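Aroha Grimshaw has run hiring for Plonon for nine years. Before that she worked the front desk at a staffing agency in Corwood, where most of the day went to calling people back. She still thinks the callback is the part of hiring that gets the least attention.

"People spend a week on the job ad," she says. "Then a good candidate applies and waits 17 days to hear anything. By then she's working somewhere else."

I asked what she looks for in a follow-up note from a candidate, the kind that arrives after an interview. She said she reads all of them and keeps very few.

"Two or three sentences is plenty. Say thank you, mention something we talked about, and if you forgot to answer a question, answer it. I had a man write to me in January to say he'd given me the wrong end date for his last job. That was the whole email. I liked that he checked."

She is less fond of templates. When several people from the same training course apply, she often gets the same letter with a different name at the bottom.

"I don't hold it against them. Somebody told them to send it. But it doesn't help them either."
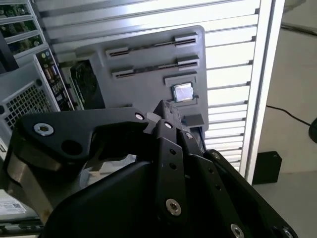
Timing came up more than once. Grimshaw would like the note the same day or the next morning. After that, she says, wait until the date the employer gave you, then give it a couple more days before asking.

"If I said the end of the month, I mean the end of the month. If it goes past that, write to me. You're allowed to."

What if the employer gave no date at all? She says to ask for one before leaving the room, and to write it down.

Gervásio Rocha sees it from the other side. He coaches job seekers at Fontes, most of them returning to work after a long gap, and he and Grimshaw have disagreed about phone calls for as long as they have known each other. Rocha tells his clients to call.

"An email can sit there," he says. "If you call, you get a person, and the person says yes or no or next week. My clients need to know so they can plan."

Grimshaw would still take the email. A call catches her without the file open, and she ends up promising to look into it. "Then I have to send an email anyway," she says.

They do agree on rejections. Both think a candidate who came in for an interview should get a written answer, even a short one, and that it's fine to reply and ask to be considered again. Plonon has hired people that way, Grimshaw says — one of them now sits in on interviews with her.

Related items
Asking for a second interview date
What to bring to a walk-in hiring day
Urside opens winter applications
Explaining a gap on your resume
How to turn down an offer by email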